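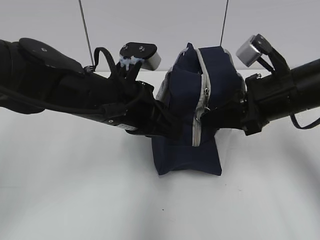 Man soll eine Tasche immer zuerst füllen und dann erst über die Form nachdenken, meinte Hjalti Ragnarsson in der letzten Stunde, denn leer falle doch jeder Stoff zusammen. Der Einwand ist berechtigt, und ich möchte mit ihm beginnen, bevor wir zu den Reißverschlüssen kommen.

Textile Behältnisse, Teil 4
Weiche Taschen: Stand, Falte, Verschluss
Skript zur Übung, Fassung vom 18. Mai 2022

1. Der Stand

Eine weiche Tasche hat keine eigene Form wie eine Schachtel. Sie hat nur einen Zuschnitt, und die Form entsteht aus drei Dingen zusammen: aus dem Stoff, aus den Nähten und aus dem Inhalt. Wenn der Inhalt fehlt, müssen Stoff und Nähte die ganze Arbeit machen, oder eine Hand hält die Tasche von der Seite. Darum gibt Hjaltis Regel für den täglichen Gebrauch einen guten Rat, aber für die Beurteilung eines Musters genügt sie nicht. Wir prüfen in der Übung immer beide Zustände, leer und gefüllt.

Bei der leeren Prüfung stellt man die Tasche auf eine glatte Fläche und lässt sie los. Notiert wird, welche Stelle zuerst nachgibt. Meistens ist es die Oberkante, seltener die Seitenwand. Wer nur schreibt "fällt um", hat zu wenig beobachtet. Bitte schreiben Sie, wohin sie fällt und ob der Boden dabei flach liegen bleibt.

2. Seitlicher Druck

Drückt man eine weiche Tasche von links und rechts zusammen, so muss der Stoff irgendwohin ausweichen. An der Oberkante wirft er Falten oder er knickt ein. Bei der dunkelblauen Tasche am Anfang des Skripts ist dies gut zu erkennen: der obere Teil ist gefaltet und zerknittert, und der Reißverschluss läuft senkrecht über die Vorderseite.

Ein senkrechter Reißverschluss ist bei seitlichem Druck ein interessanter Fall. Das Band mit den Zähnen ist steifer als der Stoff daneben und wirkt wie eine dünne Rippe. Der Stoff faltet sich deshalb lieber links und rechts davon. Ein waagerechter Verschluss nahe der Oberkante verhält sich anders, denn er wird in seiner Länge gestaucht und bildet dann eine Welle. In dieser Welle klemmt der Schieber gern.

Im Versuch mit dem Modell Fatero haben wir beide Lagen des Verschlusses verglichen. Das Muster mit dem waagerechten Verschluss liegt noch im Schrank, das andere ist seit November bei Venholm. Für die Übung reicht das eine, die Beobachtungen zum zweiten stehen im Protokollheft auf dem Blatt 666 (die Nummerierung habe ich von meinem Vorgänger übernommen).

3. Die Paspel

Unter Paspel verstehen wir einen schmalen Wulst, der in die Naht eingelegt wird. Bei der blauen Tasche ist die Paspel an den oberen Kanten grau, also heller als der Stoff. Viele halten sie für eine reine Verzierung. Sie zeichnet aber die Kante nach, auch wenn diese verformt ist, und mit einer Einlage aus Schnur gibt sie zusätzlich Halt. Ob eine Einlage vorhanden ist, kann man mit den Augen schlecht beurteilen - man muss die Kante zwischen zwei Fingern rollen.

Kárason unterscheidet in seinem Heft die tragende und die zeichnende Paspel. Ich finde diese Trennung nützlich, obwohl die Übergänge fließend sind. Verwenden Sie bitte diese beiden Wörter auch in Ihren Protokollen.

4. Der Schieber

Zum Öffnen braucht der Reißverschluss eine Gegenkraft. Zieht man an einer leeren Tasche, so wandert die ganze Tasche mit. Zu Hause löst man das ohne Überlegung, indem die zweite Hand den Stoff am Ende des Verschlusses festhält. Beim Muster Nimis ist dort eine kleine Schlaufe angenäht, die genau für diese zweite Hand gedacht ist. Die Zugrichtung soll der Richtung der Zähne folgen. Ein schräger Zug belastet eine Seite stärker, und nach 2000 Öffnungen war bei unserem Prüfstück diese Seite deutlich rauer.

Merken Sie sich auch die Stellung des Schiebers vor jedem Versuch. Eine Tasche mit offenem Verschluss hat eine andere Steifigkeit als dieselbe Tasche geschlossen, und Ergebnisse aus beiden Zuständen darf man nicht in eine Spalte schreiben.

5. Aufgaben bis zur nächsten Übung

Bringen Sie eine weiche Tasche mit Reißverschluss mit, gern eine gebrauchte. Die Größe ist frei, sie soll nur allein auf einem Tisch Platz haben.

Zeichnen Sie die Vorderseite zweimal: einmal ohne Druck, einmal mit seitlichem Druck in halber Höhe. Die Falten bitte als Linien, keine Schattierung.

Bestimmen Sie, ob eine Paspel vorhanden ist, und ordnen Sie sie nach Kárason ein.

Füllen Sie danach die Tasche mit einem Pullover und wiederholen Sie die zweite Zeichnung. Hjalti bringt für alle, die keinen Pullover opfern möchten, alte Handtücher mit.

Abgabe auf Papier, Format A4, Name oben rechts.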